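Travel Feature: Reading the Lowland Coast in Woodcut

The Pondard Print House opened in 2000 in a former grain store near the harbor. Its collection covers regional relief printing, from early devotional sheets to large landscape woodcuts made after the war. The oldest dated block in the building is from 1544 and shows a harbor wall with a fishing fleet behind it.

The ground floor is given over to method. A block was cut along the grain for broad outdoor subjects, which suited the long horizontals of marsh and dike. Ink was applied with a leather dabber until the roller replaced it. Cases hold gouges, proofs and corrected proofs, arranged by workshop – the labels are brief and assume some knowledge of the process.
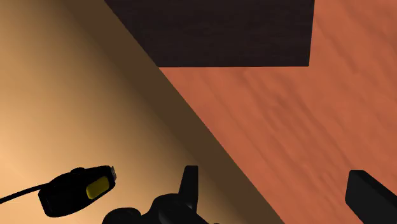 Upstairs, the Mumano bequest fills 3 rooms with color landscapes. Most of these sheets used four blocks: a key block for line and one each for sky, water and land. Small errors in registration are common and can help with dating, as the later shops used fixed pins. The Skolik workshop prints are the most exact. Their skies were wiped by hand before each impression, so two copies of the same view rarely match in tone.

The Sveinbjörnsson Gallery, a short walk inland, shows living printmakers who work on the same stretch of coast. The July hanging is usually the largest of the year. Prints are sold unframed, and the desk can supply a flat mailer.

Light levels in the upper rooms are kept low to protect the pigments, and the older sheets are rotated. Visitors who want to see a particular print should write ahead – the study room will bring out stored work by appointment.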